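The Wallpaper Room

I went to Allunberg for the textiles and stayed for a room with no art on the walls, unless you count the walls. I do now. It took me two train changes and a very bad sandwich to get there in July, and I'd do it again tomorrow, sandwich included.

Skiltlow has been making paper for the better part of a career (it's a single name, and yes, everyone asks). For years that meant big sheets pinned up in corridors and stairwells, the kind of thing you brush past with your coat and then feel guilty about. The new show at the Badon, a former seed warehouse down by the canal, is called "Repeat After Me," and it is made of 3826 hand-printed squares pasted edge to edge over every upright surface on the second floor. Doors too. I tried to leave through one that was painted on.

From the stairs it looks like ordinary wallpaper, something a great-aunt might have picked out and regretted. Leaves, ribbon, a fat little bird. Then you get close and the bird is swearing at you. It has a speech bubble the size of a thumbnail, and the language in it would get a schoolkid sent home. The next bird over is apologizing. A few feet along, one of them is reading out what seems to be a parking ticket, in full, across 146 squares, and I'm embarrassed to say I followed that bird all the way around the corner and behind a radiator to find out how much the fine was. (700. No currency given.)

I laughed out loud, alone, in a gallery, and the attendant didn't even look up, so I assume it happens a lot.

What surprised me was how long the jokes hold. I'm usually done with funny art in ten minutes - you get it, you nod, you go look for the café. But the printing is so good that you keep looking after the gag has worn off. The greens shift as you go clockwise, from a sharp spring color near the stairs to something close to mud by the far window, and the ribbon gets looser until it's just a line wandering off on its own. I went round twice before I noticed that. The second time I was mostly ignoring the birds.

I have one gripe and it's the sound. There's a tape of somebody humming that plays from the ceiling, and it doesn't need to be there. The walls are noisy enough! By the end I'd started humming along, and I resented it all the way back to the station.
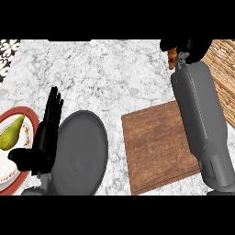
Downstairs, and a different mood

The ground floor belongs to the Gosselin collection, on loan until the fall, and I nearly skipped it. Please don't skip it. It's mostly shop signs, hand-lettered ones from bakeries and barbers and one very grand place that fixed umbrellas, hung at the height they would have had on the street. So you spend the whole visit with your head tipped back, bumping gently into strangers who are doing the same.

The lettering is gorgeous. There's a capital R on the umbrella sign with a leg so long it goes under three other letters and comes up for air at the end of the word. I drew it in my notebook, badly. Half the signs have spelling mistakes that were painted over and have come back through with age, and the wall labels are nice enough to leave you to find them yourself.

Seeing the two floors in this order does something funny to the wallpaper. I went back up to check, naturally, and the birds' lettering, which I'd taken for a scrawl, is full of that same show-off R. I'd love to know if Skiltlow saw the signs first or if I'm making this up. The catalog has an essay that might have settled it, but it's mainly about paste.

Go late in the day if you can. After four o'clock the light comes in low off the canal and catches the edges of the squares where they overlap, and the whole pattern looks quilted. Wear flat shoes, bring your reading glasses, and look behind the radiator.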